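Plarneck mobile arm project – progress report to the Hoekstra equipment fund
Reporting period ending in May

Where the money stands

No hardware has been bought yet. The grant allows for one mobile base with an arm, and we asked to hold the order until the simulation work had given us a firm parts list. You agreed to that in the last review. Spending so far has been limited to computing time and one software license, both inside the planning line of the budget.

We have two quotes on file. The Clurkero quote covers the base, the arm and a year of support in one price. The Komar quote is lower for the arm alone but leaves the base, the mounts and the cameras to us. Both suppliers have agreed to hold their prices through the summer.

Work in simulation

The simulated apartment is now the main tool for deciding what to order. We have completed 263 runs in it. Each run starts the robot in a different spot and asks it to move to another room, stop, and bring the arm into position. Most of the planning questions we listed in the proposal can be tested this way at almost no cost – door widths, camera placement, turning room and the reach of the arm.

Views from the tiled room and the doors are below. 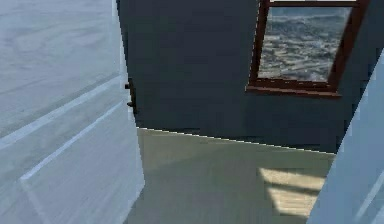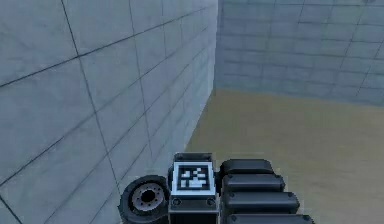
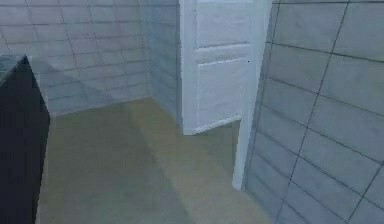
What this means for the equipment list

Cameras. The proposal had one camera on the robot. We now want 2. A view toward the arm is needed for checking its position against the marker, and a forward view is needed for driving. When one camera had to do both jobs, the robot stopped too often to look around. The second camera fits within the sensor line if we choose the plainer mount.

Doorways. Narrow gaps are where the runs lose the most time. The Clurkero base is the smaller of the two we modeled and needed fewer corrections on the way through. We would like the chosen supplier to confirm the full width with the arm folded, in writing, before we sign anything.

Markers. Printed tags cost very little. We will order 100 so that doors, fixtures and spare parts can all be tagged at once. Please treat this as a small change to the consumables line.

Lighting. Sunlight on the floor and deep shadow near the walls are both in the simulation, and both affect the forward view. We have not settled whether a better camera is worth the price. A loan unit from Komar would answer this, and we have asked for one.

Computing. The current machine handles the runs, but slowly. We do not plan to ask for a new one. The next 100 runs will be done overnight.

Delays

The floor plan had to be rebuilt after the first set of runs because two door openings were modeled too wide. That cost us nearly a month. The early runs on the old plan are not included in the total given in this report.

Requests for this period

1. Approval to move money from the travel line to sensors for the second camera.
2. Approval of the marker order.
3. A decision on whether support contracts can be paid from the equipment line. The Clurkero quote depends on this.

If all three are settled before the end of June, we can place the main order in July. Delivery is quoted at ten weeks for the base, and the arm would ship with it. The next report will include the final order and the revised budget table.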